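30/01/2023
By Imtiaz Seneviratne

Visit report: Halás recording studio and the Slanina one-man show

Halás is a two-room studio on the ground floor of a former print works. Press were admitted for one afternoon to see the taping of Ctibor Slanina's stage memoir, which starts its tour in November. Slanina played the detective in the series Valtetti for 22 episodes and has since given few interviews. The show consists of stories from that period, told from a chair, with no music.

Sign-in was at the side door. Phones were sealed in envelopes and returned at the end. Tea was available before the session.

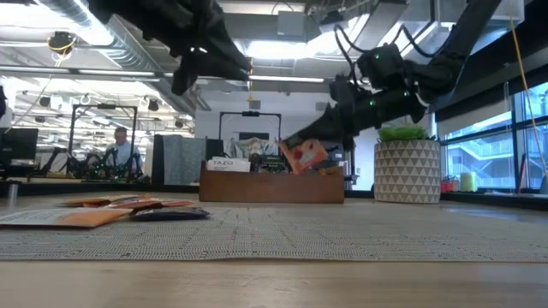
Room A: the taping

The audience area holds 29 seats, all filled. Slanina used two microphones, one on a stand and one on the collar, and the engineer, Vlastimil Kratochvíl, recorded both to separate tracks. The first half ran without a stop. It covered the casting of Valtetti, the dispute over the second-season contract, and a dinner at which a co-star left by the kitchen. The co-star is not named in the show. Slanina declined to name her in the questions afterward.

The second half was stopped twice for a buzz on the collar microphone. The story about the canceled film Prilari was told again from the beginning and was shorter the second time. The drinking years take up nearly 3 minutes and are read from a sheet.

Room B: editing

Producer Jerome Gatchalian played two finished segments on studio monitors. Audience laughter has been lowered in the mix. Gatchalian said the audio release will follow the last tour date and will include material cut from the stage version for length. The opening theater has 1270 seats, and the stand microphone will not be used there.
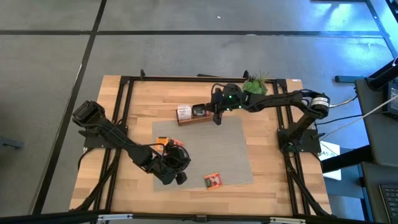

Worktable with gray mat, viewed from above.

Questions were limited to the show. One about Slanina's divorce was refused by his agent, Marek Procházka. Envelopes were handed back at the side door.

This site uses cookies to measure traffic. Accept | Settings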